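Aleksandra Pawlak has been to enough signing ceremonies to distrust the pens. The trade consultant spent Wednesday, September 7, 2022 at the Andau business forum, where 76 memorandums were announced before lunch, and she was not impressed by the total.

"A memorandum says two parties would like to talk again," she said. "You can sign one with almost anyone. I'd want to know how many from last time turned into an invoice."

The last forum was in February. Organizers put the value of its agreements at $500 million. Pawlak asked for a breakdown and got a two-page leaflet, one page of which was a welcome letter.

She has followed 10 of those deals on her own. By her reckoning, 2 have led to goods crossing a border. One is a cold storage contract won by Kalinowski, a family firm that was already selling in the region. "They would have got that contract by phone," she said. "The forum gave them a stage to shake hands on."
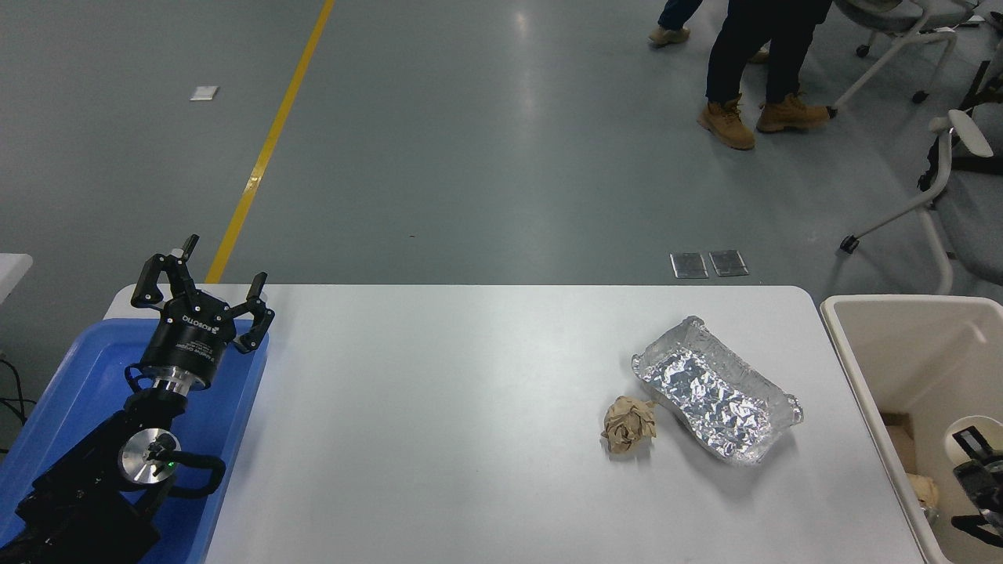
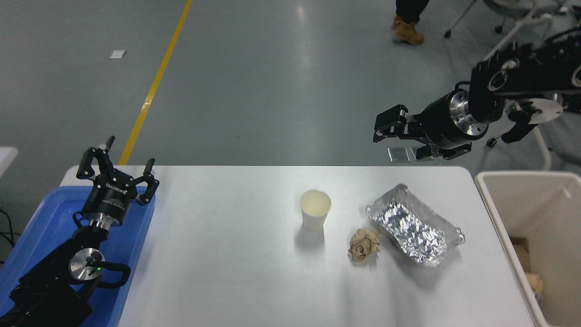 Driretti, the packaging supplier, is the case she keeps coming back to. The company announced a joint plant with a partner in Trandorach — location, headcount and opening date to follow — and none of the three has followed. Pawlak does not doubt there is a market. Foil trays and plain white paper cups like the one on the table are cheap, bulky things, she said, and freight eats the margin, so making them close to the buyer is sensible. "But who is paying for the building? I asked that twice. I was told the mood was very positive."

Would she tell a small exporter to stay home? Not quite. She would tell them to skip the plenary, book their own meetings and ask each contact who signs the checks.

"If they can't name that person, have your coffee and move on," she said.

The organizers plan another forum next year. Pawlak has asked them to open it with a list of what was signed this time and what became of it. She is still waiting for a reply.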